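Choosing a bath, part two: the showroom
December 2018

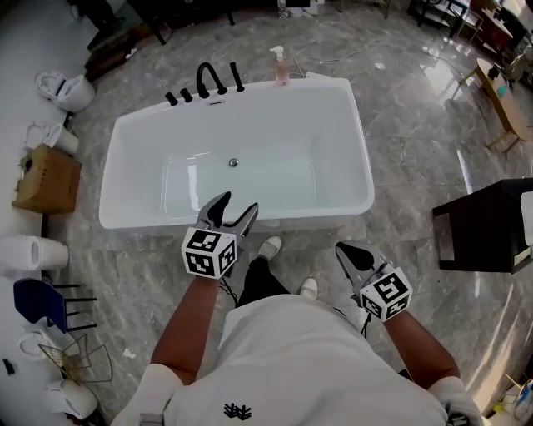
The white freestanding one, with the black taps along the far side.

I said in September that the bathroom would be the last room we did in this house and that it would be done slowly. It is being done slowly. The old suite is still in, the lino is still lifting by the door, and so far the only thing I have bought is a tape measure that goes past three metres. But I have now been to look at baths, and as a few of you asked what I thought of freestanding ones, I'll put it all down while I remember.

The showroom was the Tiedemann place on the Akdale road. It is a large shop with a shiny grey marble floor, and the bathroom things share the space with tables and chairs, so you go past a good deal of dining furniture on the way in and out. I don't mind that. I ended up pricing a side table I had no intention of buying.

The bath in the photo is the one I spent longest on. It is a plain rectangle, white inside and out as far as I could tell, with a round silver drain near the middle of the base. I hadn't given any thought to where a drain goes before this year. Our present bath has it at the tap end, under your feet, and I had assumed they all did. With it in the middle you can lie either way round, and the plumber tells me the waste pipe then has to come out from under the middle too. In our house that means lifting boards that I had hoped to leave alone.

The taps are black and sit on the rim of the bath itself. There is a tall arched spout in the centre, three short handles to the left and a hand shower to the right. I liked the look of these a lot more than I expected to. I have always thought of black taps as something for hotels. Against plain white they are very easy on the eye, and I can imagine finding the right handle without my glasses on.

Three handles is one more than I wanted, though. I asked what each one did and was told that on this sort of set it is usually hot, cold and a switch between spout and shower, but that it varies and I should check the sheet for whichever set I ordered. I have asked for the sheet.

The other thing about taps on the rim is that everything has to come up through the bath or close beside it. At home the supply pipes are in the wall, at the end where the old bath is. Bringing them across the floor adds a day to the job according to the first quote and two days according to the second. Wall taps would be simpler, but then the bath has to go near the wall, and at that point I start to wonder why I am paying for a freestanding one.

Which brings me to the size of the room. Ours is 2000 mm across at the window end and a bit less at the door, as the chimney breast comes through. On the drawing I made there is room for a bath like this with a gap to walk round it. On the actual floor, with masking tape, there is room for a bath like this with a gap to walk round it sideways. I left the tape down for a week. By the third day I had stopped noticing it and was walking straight across the bath to get to the basin, so I can't say the test told me very much.

Cleaning is the other question. With a fitted bath you wipe along the sealant and you are finished. With a freestanding one you have the outside to do as well, and the floor on the far side of it. I have read people say they get a mop round the back in seconds. They must have more space than I do. If the gap is narrower than a mop head I know perfectly well what will collect there.

There was a pink soap bottle with a white pump standing behind the bath, and it did make me think about where you put things. A built-in bath has corners and ledges. This one has a rim, and part of the rim is taken up with taps. So you need a stool, or a shelf, or one of those racks that goes across. I would rather have a stool. The one we have now came from the kitchen and has stood up well to being dripped on.

Along one side of the showroom there is a raised white platform with toilets on it, quite a row of them. I had not planned to look at toilets that day, but our cistern has been refilling itself in the night since the summer, so I took some notes. They were all white and beyond that they varied more than I expected. One was close to a cylinder. I thought it handsome, and then thought about where the seat fixings would be and how you would get a cloth to them. The plainer ones were cheaper. I will most likely have one of the plainer ones.

On money, since I always wish other people would say. The first full quote for the room, with a freestanding bath, taps on the rim and the boards up, came to £3254. The second was £3065 with wall taps and the same bath. Both are for labour and pipework only, and neither includes tiles. A straightforward fitted bath in the same place as the old one would bring either of them down by several hundred pounds. I have written both figures on the back of the drawing and I look at them when I start to get carried away.

I also went to Humis, in Erness, the following week. They are a smaller shop and mostly do fitted suites. They were helpful about delivery, which matters to us as there are 18 steps up from the road and a turn at the top. A bath in one piece has to come up all of those and then round our landing. Their advice was to measure the landing before anything else and to measure it with the banister on. I did that the same evening. A bath the length I want will go round if it is stood on its end - just, and with the lampshade off.

So where I have got to is this. I would like the rectangular one. I like the plain shape and I like the black taps. I am less sure about the boards, the gap at the back and the stairs. If the plumber can get the waste out without going under the landing I think we'll go ahead, and if he can't I will have a fitted bath and put the black taps on that.

He is coming to lift one board and look. In the meantime, if anyone has lived with black taps in a hard water area, I would be glad to hear how they have kept. Our kettle furs up in a fortnight and I have a feeling the marks would show.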